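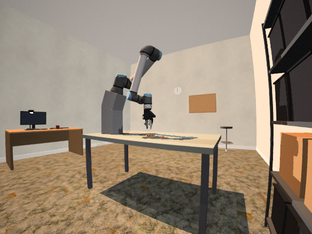
How to Sharpen a Kitchen Knife on a Whetstone

I put off learning this for years and I'm still a bit annoyed with myself about it. A sharp knife makes cooking so much more fun! Onions stop fighting back, tomatoes fall into slices, and you quit sawing at everything. You can pick up the basics in one evening, and your first try will probably leave the knife better than it was.

What you need

A combination stone, 1000 grit on one side and something finer on the other (mine is 1000/6000)
A damp dish towel
A bowl of water
A permanent marker
An old newspaper or a strip of leather for the last step

Start with a knife you don't love. I learned on a beat-up chef's knife from the thrift store in Bridby, and it took all my wobbly early strokes without complaint. Skip anything serrated.

Soak the stone

Check the leaflet that came with your stone. Some only want a splash of water on top, and soaking those can ruin them. Mine is the thirsty kind, so it goes in the bowl until the bubbles stop, which takes 18 minutes or so in my kitchen if I've let it dry out completely.

Fold the towel, lay it on the counter near the sink and set the stone on it, 1000 side up, short end facing you. Push it with your hand. If it slides, wring the towel out more and try again.

Find your angle

Most Western kitchen knives are happy between 15 and 20 degrees per side. I use 18 for nearly everything. Two stacked quarters under the spine will not get you there on a wide blade, whatever you've read, so use the marker trick instead. Color along the very edge of the blade on both sides, take a couple of light strokes, and look. Ink gone only up high, away from the edge? Raise the spine a little. Ink gone only at the very tip of the edge? Lower it. When the ink comes off evenly, you've found it. I love this trick and I still use it on every new knife.

Raise a burr

Hold the handle in your strong hand and rest two fingertips of the other hand flat on the blade, near the edge but never over it. Push the knife away from you, edge leading, then bring it back with less pressure. Work in sections from heel to tip. Near the tip, lift the handle slightly so the curve stays on the stone.

Keep the surface wet. A gray slurry will build up, and you want to leave it there (it helps with the cutting).

After 30 strokes per section, stop and wipe the blade. Drag your thumb lightly from the spine side off the edge, never along it. You're feeling for a tiny rough lip on the side that was facing up. That's the burr! If you only feel it in places, go back and work the spots you missed. My old knife needed a lot more than 30 near the heel.

Once the burr runs the whole length, flip the knife and do the other side until the burr moves over.

Refine and strop

Turn the stone to the fine side, wet it, and repeat with much lighter pressure. Ten strokes a side, then five, then two, then one. After that, lay the newspaper over the stone and pull the blade backward along it, spine first, a few times per side.

Test it on a sheet of paper or a ripe tomato. Wash the knife before it goes anywhere near food.

Keeping it that way

A few passes on a honing rod each week will stretch the time between sessions. I do the full routine every couple of months. Let the stone air dry in the shade, since direct heat can crack it.

Updated 2023-11-05: added the note about splash-only stones.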